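Packing fruit in thin plastic bags

Fulura help pages > Kitchen and shopping > Bags

Thin carrier and produce bags are awkward because the film has no stiffness. The mouth closes as soon as it is released, and the sides cling to each other. The method below suits loose fruit, small tubs and punnets packed at a counter or table.

What you need

A clear patch of smooth worktop, at least twice the width of the bag when flat. One thin bag per load. A dry cloth.

Step 1. Clear and dry the surface

Wipe the worktop and dry it fully. Film sticks to a wet surface and the base of the bag will not slide when you need to turn it. Stone and laminate both work well. Bare wood with a rough grain can snag the film.

Step 2. Separate the mouth

Lay the bag flat with the mouth towards you. Find the two layers at the rim, pinch one in each hand and slide them against each other until they part. If they will not part, roll the rim between finger and thumb. Do not blow into a bag that will hold unwrapped food.

Step 3. Set the bag down open

Push the base out from the inside with the back of your hand, then stand the bag on the worktop. Fold the top 2 cm of the rim outwards. The fold makes a soft collar and keeps the mouth from closing - it also gives you something to hold that is not the edge of the film, where tears begin.

Step 4. Load from the base

Put the firm and heavy items in first. Hold one side of the bag upright while you place each item, and let the other side lie open. Lower the fruit in by hand. Dropping it pulls the base out of line and the bag leans. 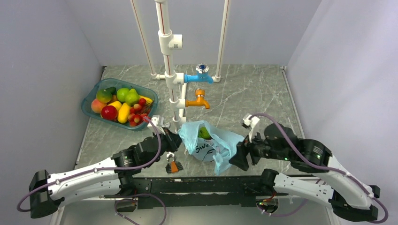
Punnets and tubs go in level, with the long side parallel to the long side of the bag. If a corner presses against the film, turn the tub slightly until the film is slack again. Soft fruit goes on top or in a separate bag.

Step 5. Check the fill

Stop when the contents reach two thirds of the height. A fuller bag can be closed, but the rim has to be stretched to do it and the handles carry the load at a poor angle. The Pellmont medium bag, which we use for most of the tests on these pages, has a printed limit of 120 oz. We keep well under it.

Step 6. Close

Unfold the collar. Gather the rim in one hand, press the air out gently with the other, and give the neck two turns. Tuck the twisted end under the bag or tie it loosely. A tight knot has to be cut, and the bag is then no use a second time.

Unpacking

Open the neck over the worktop and fold the sides right down before lifting anything out. Reaching into a tall, closed bag is the usual cause of split sides and bruised fruit.

Storing used bags

Shake out, wipe if needed, and dry with the mouth open. Flatten, fold lengthwise in three and then roll from the base. Bags with a split longer than a fingertip should go for film recycling - check what your local collection accepts.

Page maintained by Darius Juška. Last revised in September.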